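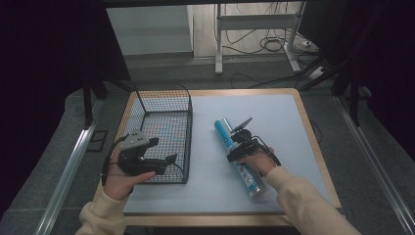 A blue can and a wire mesh basket on the work table.

Does the pantry basket earn its shelf?

Readers keep sending me the same advice: put your cans in a wire basket and the cupboard will look after itself. Siriporn Inthanon swears by it. Chanida Sriwong wrote in to say she bought 5 of them in one go and has never looked back. I have my doubts.

An open mesh box is fine for things that stay where you put them. Bags of rice, packets of noodles, onions if you get through them quickly. Cans are another matter. Stand them up and you can only read the lids, which all look alike. Lay them down and they roll until the label is underneath, so you end up lifting out three to find the coconut milk. I tried it both ways for most of November and I was still buying tomatoes I already had.

Then there is the weight. A basket full of cans is a heavy thing to pull off a high shelf, and the rim is not kind to fingers. Samran Nuchit says to fill it halfway, and fair enough, but half a basket takes up exactly as much shelf as a full one.

What I will grant is that you can see through the sides. Crumbs fall out and get wiped up, and a leaking can shows itself sooner than it would in a solid tub. If you already own a mesh basket, use it low down, one layer deep, cans on their sides with the labels turned up – and put the same kind together. I would not go out and buy one for the job.

Fongchan Inthanon prefers a plain shelf with a strip of wood along the front edge to stop things rolling off. She has promised to send measurements, and they will go in the next issue if they arrive in time.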